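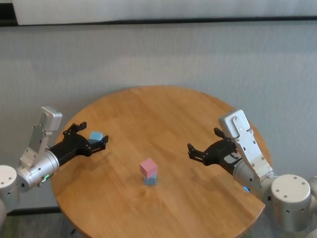
Open Day at Gulholm – Your Questions

When is it and where do I go?
November 16, 2018, doors at 9. Come to the Clikberg entrance and follow the signs to room 514. I'll be the one waving at the door!

Do I need to book?
Yes please. We have 300 places for the day and last September's filled up fast. Email Saqib Swati and he'll put you on the list.

What will I get to see?
My favorite is the two-armed robot working with pink and light blue cubes on a round table. Each arm has its own gripper, so you can watch one while the other does its thing (or try to follow both, good luck). Iman Nasr runs the demo and loves being interrupted, so ask her anything.
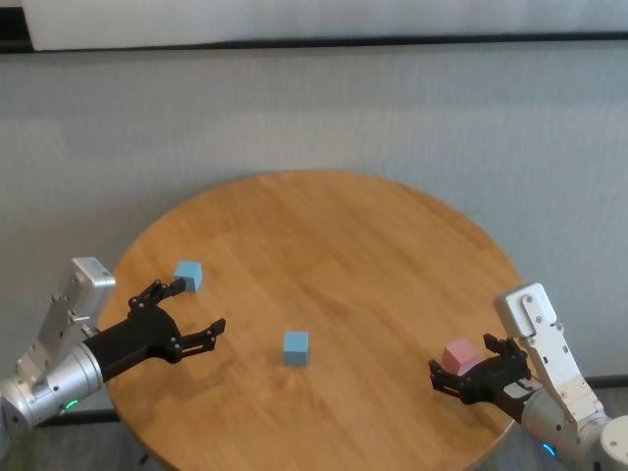
She'll also talk about how a stacking job gets planned, which arm goes first and how you keep the two from bumping into each other. I've heard that talk plenty of times and I still pick things up.

Can I bring my kids?
Please do! Just keep them behind the line on the floor while the arms are on.

Can I take photos?
Sure, but no flash – it bugs the people standing next to you.

Is there food?
The Chávez cafe downstairs is open until the last tour leaves. Get the soup.

Where do I park?
Use the Fukora lot across the street. The code for the gate is 445.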